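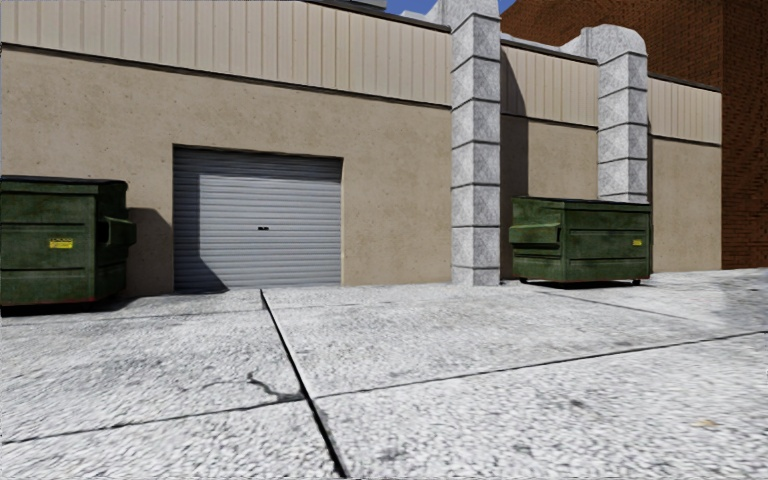

NOTES — Lulell meetup, 2019-03-15, 20 min slot + questions
Moataz Ouali

Don't read the title slide out. Name, Botby, go.

Open with the question: who here has trained something on examples you made up yourself? Wait for hands. Wait longer than feels ok.

What we do. Botby needs a small delivery robot to find its way around the backs of buildings. Alleys, loading areas, bin storage. Not the pretty side. Street side has tons of data already, back side has hardly any. So we make it — rendered alleys, simulated robot, save what the robot sees at each stop, plus where it was and what it did next.

Alley slide goes up and STAYS up while I talk through the next bit. Things to point at:
- dumpsters. Two of them, green, both dirty. Learner needs to know you can't go through one, and the gap underneath the right one (casters) is not a way through either. Early version thought low dark gap = doorway. Get the laugh, move on
- shadows. The one on the garage door, the one on the wall beside it. Old model braked for shadows all the time
- ground. Joints, stains, that thin crack on the left slab. All drivable. Need lots of examples of "ugly but fine"

Say clearly: this is rendered. Somebody always asks at the end, so say it now.

How we collect. Person drives with a gamepad. A run is 8 minutes max, after that people get sloppy and you can see it in the steering. We did 200 runs on the first pass. Threw out 76. Slow down here, this is the number people write down.

Why 76 —
Mostly drivers taking the same line down the middle. Looks great, teaches nothing. Robot gets half a meter off the line and has no idea, it's never seen that. A few were bad logs, clock drift between picture and command. Those hurt worse becuase they look normal. Check your clocks!! (say this twice)

Fix for the first thing: start people in bad spots. Nose to the wall. Wedged beside the dumpster. Facing backwards. Drivers hated it. El-Sayed kept asking for the "normal level". But recovery got a lot better after that, show the before/after clip. If clip doesn't play just describe it with hands, do not fight the laptop again.

Labels. Most come free from the simulator — it knows what's wall and what's dumpster. BUT it only knows what we told it. We had one garage door tagged as wall for weeks. Every example with that door in it, wrong, and very confidently wrong. Found it by looking at pictures. Just sat down with coffee and looked. No tool for it.

Lighting. Every layout gets 16 light settings, sun direction and height mostly. Tried more, didn't help, took forever to render. Someone from Karkureo will prob ask about night. Answer: not yet, we want lamps done properly first.

Sim vs real, keep it short:
- sim ground is too polite. No puddles, no leaves, no cardboard
- real cameras smear when you turn, ours didn't until we added it
- nothing moves in our alleys. No people, no vans, no cats. Big gap, admit it
- we mix in real drives now, small share, helps more than I expected

If running late SKIP lighting, go straight to the sim/real list.

Costs slide — cut? Numbers are old. Leave it in the backup slides in case someone asks.

What I'd do over: write down what each run is FOR before driving it. "Left turn past dumpster, start too close." One line is enough. We had a folder full of runs called test_final and no clue what half of them were meant to teach. Ended up rewatching all of them, took most of March.

Also would let the model drive earlier and have the person only take over when it goes wrong. You get examples exactly where it's weak. We're doing this now, dont promise results yet.

Thanks: El-Sayed for the driving, the Lulell folks for the room.

Questions. Repeat each one into the mic. Water is under the lectern.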